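Preguntas frecuentes sobre las normas de simulación de Pelum

Última actualización: 5/16/18

¿A quién se aplican estas normas?
A todos los equipos que entregan episodios simulados de manipulación a Pelum, incluidos Asik y Grimon. Las tareas con robot físico se rigen por otro documento.

¿Qué se revisa antes de aceptar un episodio?
La posición inicial, los límites de fuerza y el registro de las cámaras. Los tres controles se hacen en ese orden y el resultado se anota en la ficha del lote.

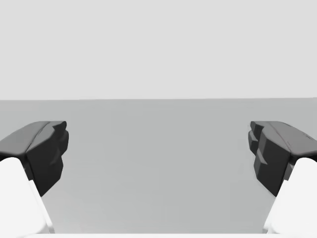 La posición inicial se fija en el archivo de configuración y no se corrige a mano. El episodio debe empezar con la pinza abierta y sin contacto con ningún objeto. Los dos dedos separados, con la superficie despejada entre ellos, son la referencia que usamos para esta comprobación. Si un dedo toca la mesa en el primer registro, el episodio se devuelve.

¿Cuántos episodios tiene un lote?
Un lote completo tiene 200 episodios. Se revisan 13 elegidos al azar. Si fallan cinco o más, se devuelve el lote entero; si fallan menos, se sustituyen los defectuosos.

¿Se puede cambiar el fondo o el suelo?
Sí, siempre que el cambio conste en la ficha y se mantenga en todo el lote. No se admiten cambios de fondo a mitad de episodio. 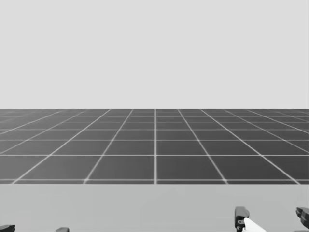
Divya Shetty nos escribió que la regla del fondo le parece demasiado estricta y que su equipo perdió un lote de enero por un cambio de iluminación que no afectaba a la tarea. La iluminación tiene ahora su propio apartado en la ficha y puede variar entre episodios. El fondo y el suelo siguen como estaban.

¿Qué pasa cuando trabajan dos brazos a la vez?
Cada brazo lleva su propio registro y su propio límite de fuerza. Mientras uno sujeta un objeto, el otro puede moverse, pero no entrar en la zona reservada al primero.
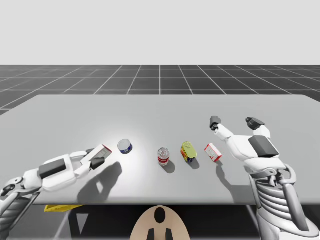
La zona reservada se calcula en cada paso y se guarda con el episodio. Un cruce de zonas invalida el episodio aunque no haya colisión. Las entregas de un brazo a otro son la única excepción y deben declararse antes de ejecutar la tarea.

¿Hay un máximo de pasos?
4000 por episodio. Al llegar al límite, la ejecución se detiene y se marca como incompleta.

¿Dónde se envían las consultas?
Al buzón de normas, con el número de lote en el asunto. Los equipos de D'Souza deben usar su formulario interno.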